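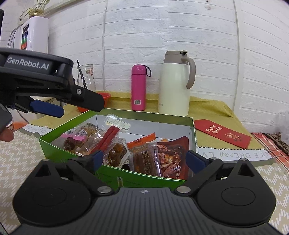
# The Pernico Green Box

A savoury snack box for the office, for the train or for the evening at home

The Green Box is our box of ready-to-eat savoury snacks. It is a cardboard box, green outside and white inside, and we fill it with packets of braised and glazed snacks, sausage sticks and other small things that go well with tea, with plain rice or with a cold drink. Everything in it is sealed in its own packet, so you can open one today and leave the others for next week.

Pernico is a small shop. We began with sweet boxes, and the savoury one was added because our customers kept asking for it at the counter. Now it is the box we sell most.

## What you receive

The selection changes with the season and with what our suppliers can send us. We do not promise the same packets in every box, but we keep to the same kinds:

- braised snacks in clear packs, soft and a little sweet, with a dark soy taste
- glazed pieces in a bag, more sticky, better to eat with a small fork
- red sausage sticks, already cooked, for eating cold or warmed
- one or more packets of seasoned cooked meat
- sometimes a packet that is new for us also, and we will be glad to hear your opinion about it

Many of the packets carry their labels in Chinese. We put a printed sheet in English on the inside of the lid flap, with the name of each snack, the ingredients and the allergens. Please read the sheet before you share the box with other people, particularly children. If your sheet is missing, write to us and we will send you another copy the same day.

## Details

**Box:** cardboard, green outside, white inside, open top with folding flaps

**Contents:** mixed savoury snacks, separately packed

**Weight of each small packet:** usually less than 200 g

**Storage:** dry and cool place, not in direct sun

**After opening a packet:** keep in the fridge and finish within 2 days

**Suitable for vegetarians:** no

**Contains:** soya, wheat and sesame in most packets; see the sheet for the rest

**Packed by:** Prulwood Packing, for Pernico

## Three ways to choose

**Mild.** For people who do not eat chilli. The braised packets are more in number here and the sausage sticks are the sweet kind.

**Mixed.** The normal box. Some packets are mild and some are warm in the mouth, but nothing is very strong. If you buy it as a present and you do not know the person's taste well, take this one.

**Hot.** Please believe the name. We had a few customers who ordered it for a meeting and afterwards asked us if there was a mistake in the packing. There was no mistake.

All three come in the same green box. The kind is written on a sticker on the bottom, so look there if you have bought more than one and they are mixed up on the shelf.

## How to serve

Most of the snacks are good at room temperature, straight from the packet. The braised ones have some sauce, and it is better to cut the corner of the packet over a bowl than over your keyboard. Put a few paper napkins near. For a group, empty each packet in a separate small dish -- the sauces are different, and when they run together everything tastes the same.

If you want them warm, place the closed packet in hot water (not boiling) for 5 minutes, then dry it and open it. We do not advise the microwave for the closed packet. Take the food out first, put it on a plate and cover it.

The sausage sticks can be sliced and fried for a short time in a dry pan. They become darker at the edges and the taste is fuller. My colleague Pacita puts them in fried rice with an egg, and this is now the usual staff lunch when we open a broken box.

To drink, we like plain hot water or light green tea from a flask. With the hot box, milk helps more than cold water.

## About the packing

The packets are not laid in rows. They go into the box tilted and one against another, with the flat ones under and the longer ones standing at the wall. From the photos customers send us we know that this surprises some people, who think that the box was shaken in the post. It is packed like this on purpose. When we laid everything flat, the lower packets carried all the weight, and from time to time one of them would leak.

It also means that you may see free space in the box when you open it. We sell by the selection and not by the volume, and the packets need some air between them and the walls. We tried paper filling in the past, but the customers did not like to have it all over the floor, and we stopped.

The box itself is strong enough to use again. The white inside can be wiped with a slightly damp cloth if some sauce has gone on it, but do not let it get really wet. Many people keep it in the kitchen cupboard for tea bags, or on the desk for the next snacks. If you do not want it, take out the sheet, make the box flat and put it with the paper and cardboard.

## Keeping the box at work

A good part of our orders goes to offices, and from their questions we made these small notes:

- Do not stand the box on the radiator or on top of the fridge, where it becomes warm.
- Leave it open on the table if people are going to eat from it the same day. For longer, close the flaps.
- Put a bowl beside it for the empty packets. Otherwise they go back into the box and the next person finds only wrapping.
- Bottles and flasks should stand behind or beside the box, never in it.
- Write the names of the people with allergies on the sheet, if they agree with this.

## Regular delivery

You can order one box, or you can ask for a box every month. For the monthly box we try not to send the same packets 2 times one after another. You can pause it by writing to us, and there is no charge for the pause. If you write after the box has already left Prulwood, it will still arrive, and the pause will start from the next one.

For 3 boxes or more to the same address we pack them in one outer carton. It is heavier but there is less risk of damage, and the courier needs to ring only once.

In October we change to the winter selection. There are more of the rich braised snacks and fewer of the light ones. Customers who prefer the summer kind can ask for it while the stock lasts.

## Questions we receive

**Is the food raw?**
No. Everything in the box is cooked and ready to eat.

**A packet looks swollen. Can I eat it?**
Please do not. Put it aside, take a photo with the date visible and send it to us. We will replace it and you do not need to return anything.

**There is white fat in my braised packet.**
This happens when the weather is cold. Warm the packet in hot water as described before and it will become sauce again.

**Can I choose the packets one by one?**
Not in the Green Box. In the shop you can buy single packets, if you are near us.

**Do you have one with no pork?**
At this moment we can make it only by request. Please write before you pay, and wait for our answer. Chathurika Navaratnam looks after these orders herself and checks every sheet.

**My box arrived with a bent corner.**
If the packets are whole, we consider the box good. If it was meant for a present, tell us and we will send an empty new box, flat, by letter post.

## Goes together with

**Sowah tea tin** -- loose green tea, light, good with the mild box.

**Plindura small forks** -- a set in a cloth roll. Useful for the glazed pieces, and they fit beside the packets if you take the box on a journey.

**Pernico sweet box** -- the same size of box, for people who cannot decide.

## Ordering

Orders which reach us before noon are sent to Prulwood the same afternoon. You will have a message when the courier takes your box, with the number for following it. For offices we can write an invoice; please give us the full name of the company and the person who will receive the box at the door.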